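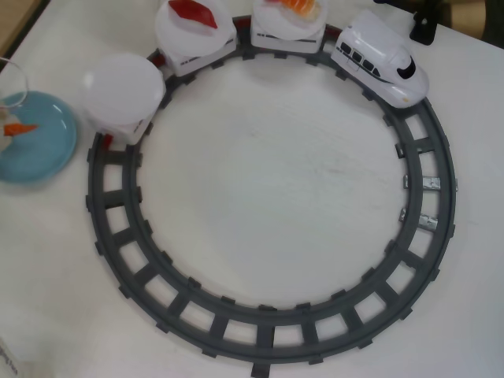

Household Notes, Issue 1349

Sushi Night at Home, and Other Ways to Keep a Small Kitchen Sane

2023-11-09

We do sushi night about twice a month now, and I get more questions about it than anything else I write about on this page. Mostly from people who tried it once, ended up with rice on the ceiling light and fish smell in the curtains, and swore off it forever. I was one of you! So I went through my notebook and pulled out everything that has made it easier, plus a few kitchen tips that have nothing to do with fish but were on the same pages.

Start with the rice

Rinse it more than you think you need to. I use a big bowl and my hand, swish, pour off the cloudy water, and do it again until I can see the grains at the bottom. Then let it drain in a sieve for half an hour. I used to skip the draining and my rice came out gluey every time.

For 2 cups of short-grain rice I use 2 cups of water and a bit of sugar and salt melted into warm rice vinegar afterward. Fold the vinegar in with a flat paddle, cutting sideways – stirring mashes it. A damp dish towel over the bowl keeps the top from turning crusty while you deal with the rest.

Sticky hands are the thing that makes people quit. Keep a small bowl of water with a splash of vinegar in it next to your board and dip your fingertips between pieces. Dip, clap once, shape. If you're soaking wet the rice falls apart, if you're too dry it climbs up your arm.

Nigiri is easier than rolls, by the way. No mat, no seaweed, no cutting a log into slices while it squashes flat. A little pad of rice, a slice of fish, a gentle press, done. If there are kids helping, let them shape the rice and you do the slicing.

Fish, and the smell of fish

Tell the person at the counter that you plan to eat it raw and ask what they'd sell you for that. Take a cooler bag. Mine is a Plivent one with a busted zipper that I close with a clothespin, and it still gets me home fine.

Slice against the grain, with one long pull toward you instead of sawing. Wipe the blade with a damp cloth between cuts. That one habit improved my slices more than the expensive knife did (sorry, expensive knife).

For the smell: cutting board first, before you sit down to eat. Cold water, then dish soap, then hot water. I had the order backward for years and I'm convinced the hot water was cooking the fish juice right into the board. Then rub it with half a lemon and coarse salt and stand it on edge to dry. Scraps go into a bag in the freezer until trash day. My kitchen trash used to be a horror in June.

Hands get the same treatment, cold water and soap, then a bit of lemon. I've tried those stainless steel soap bars and couldn't tell any difference, but my sister-in-law loves hers.

Getting dried rice off things

Soak in cold water. Leave it alone for an hour. Really, go watch something. The rice swells and slides off, and you'll only smear it around if you start scrubbing right away. For the wooden paddle I don't soak at all, I just lay a wet cloth over it during dinner.

Rice on the tablecloth – let it dry completely and then flick it off with a butter knife. Rice in the carpet, same idea, let it dry overnight and vacuum in the morning. Soy sauce can't wait, though. Blot it, cold water from the back of the fabric, a dab of dish soap, blot again. Do all that before it goes anywhere near the dryer.

Small plates, small cupboards

I own too many little dishes. What finally worked was a Dewulf wire shelf, the kind that stands inside the cupboard and gives you a second level. Little plates on top, bowls underneath. I put a paper coffee filter between the ones with a glaze that scratches.

If your white plates have gray marks on them, those are usually metal from the silverware and they do come off. Baking soda and a few drops of water, made into a paste, rubbed in circles with a soft cloth. I did a stack of 3 while the kettle boiled.

Other things from the same notebook

A damp paper towel under the cutting board stops it from skating. I know everybody says it. Half of you still don't do it.

Weigh your rice if your cups are all different sizes. My Nokix kitchen scale cost next to nothing, and now I just write the weight on the lid of the jar in grease pencil. The jar by the stove says 700 grams, and that feeds us with leftovers for lunch.

Ginger peels best with the edge of a teaspoon. Keep the rest of the root in the freezer and grate it frozen, skin and all.

Wasabi powder goes dull fast once it's open. Buy the smallest tin, mix only what you need, and turn the little dish upside down on the counter for ten minutes before serving so it keeps its kick.

Cloudy glasses: white vinegar, a five-minute soak, rinse. If they're still cloudy after that they're etched, and you can stop blaming the dishwasher tablets.

Next time I'll get to the oven door, and the gap behind it where the crumbs go. I have a long-handled Flaluvano brush on the way that's supposed to reach in there, so we'll see!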